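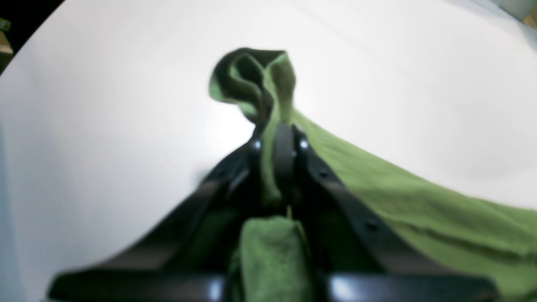 Green cotton things come out stiff after washing

Touran Zarei
Posted January 2022
I moved to Terden in August and the water here is very hard. My cotton clothes and towels are stiff like cardboard when they dry on the rack. I use the full cap of powder. Is it the powder or the water? 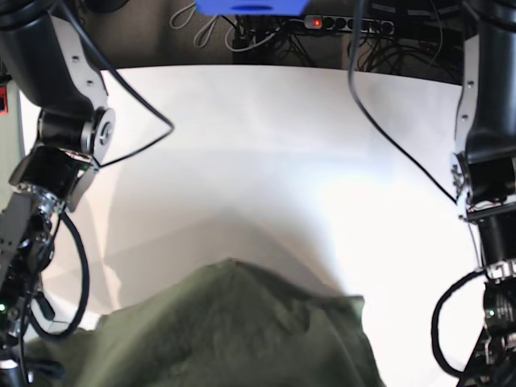 Olive-green cloth, crumpled on the white table

Marisa Palumbo
Probably both. With hard water people put more powder, and then it does not rinse out. Try this:

1. Use half of the cap and add one more rinse.
2. Put 80 ml of white vinegar in the softener drawer. Never mix it with bleach.
3. Shake each piece well before you hang it.
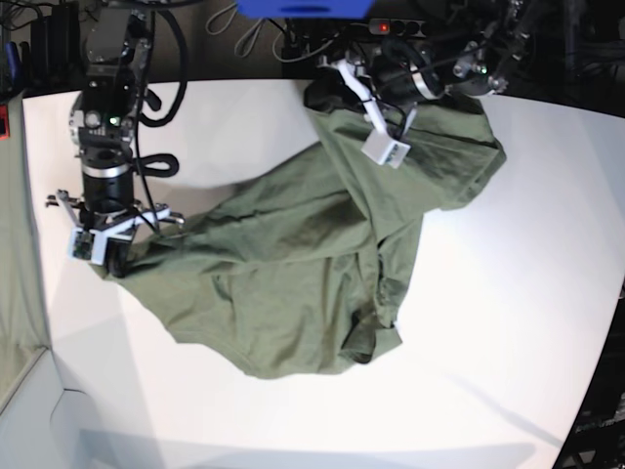

4. When it is almost dry, give it 5 minutes in the dryer on low, if you have one.

Dinesh Amin
Just buy softener.

Corrado Martinelli
I would not use softener for towels, they take less water after it. Vinegar worked for me, but I needed three washes before I felt a difference. Please check also the filter of the machine, mine was full of grey paste.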